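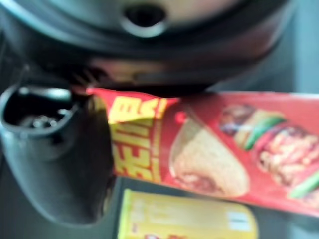
Red snack packet with meat, bun and flatbread pictured on the wrapper.

Flotis snack room project: progress report to the Dirnura fund
2020-10-23

Summary

The grant of 2,582 was awarded in January to set up a snack room on the ground floor of the Flotis building. The room is in use and most of the money has been spent. One item is behind plan, the wall shelving, and we ask for a short extension on that line only.

Work done in this period

The room has been cleared and fitted out, and a stock list has been started. The list stands at 69 lines. Each line gives the name of the product as we would say it at the counter, the type of pack and where it is kept. A good part of the stock is imported and labelled in Chinese, so the old supplier sheets in English were of little help. We now enter those goods by the colour of the pack and the pictures printed on it, and add the proper name when it has been checked. It is slower at first but fewer deliveries are being put away in the wrong place.

Flexible packets are kept in trays. Canisters and bottles stand upright and are set out last, as they take up the most room.
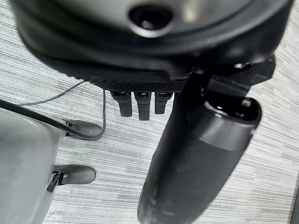

Flooring was the largest single cost, at 1,000 including fitting. The original bid allowed for vinyl, but the quotation came in too high and the fund agreed to the change. Carpet was laid instead, and it runs under the area where stock is sorted. We were concerned about crumbs and spills. So far a daily vacuum has been enough, and the fitter left 5 spare tiles, which are in the store cupboard. Noise in the room is lower than it was on the bare concrete - the office next door has remarked on it.

The table was bought second-hand through Tukov, who also delivered it. It has a stainless steel top and a low crossbar between the legs. It wipes down quickly. The shine of the top is a nuisance when the lights are on full, and staff reading small print on labels have asked for a mat at one end. We will pay for this from our own budget.
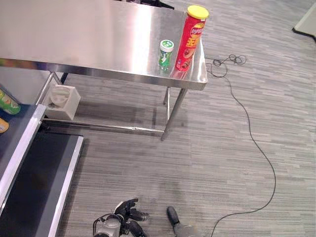 Steel table with a red canister and a small green-and-white bottle on top; white plastic container stored below.

Storage under the table is limited by the crossbar. Low boxes fit behind it, taller ones have to go in from the side. We have stopped keeping stock there and use the space for cleaning things and lidded containers.

Behind plan

The shelving ordered from Pop has not been delivered. The first date was missed and the second has been put back. Until it arrives, reserve stock is held in the corridor cupboard, and the list has to be corrected each time something is moved across. We have not paid the balance.

Next period

Fit the shelving and move the reserve stock into the room.
Finish checking product names and use-by dates against the list.
Put a printed copy of the list by the door.
Send the fund the remaining invoices, including the carpet fitter's.

We ask that the shelving line be carried over to the end of January. No further money is requested.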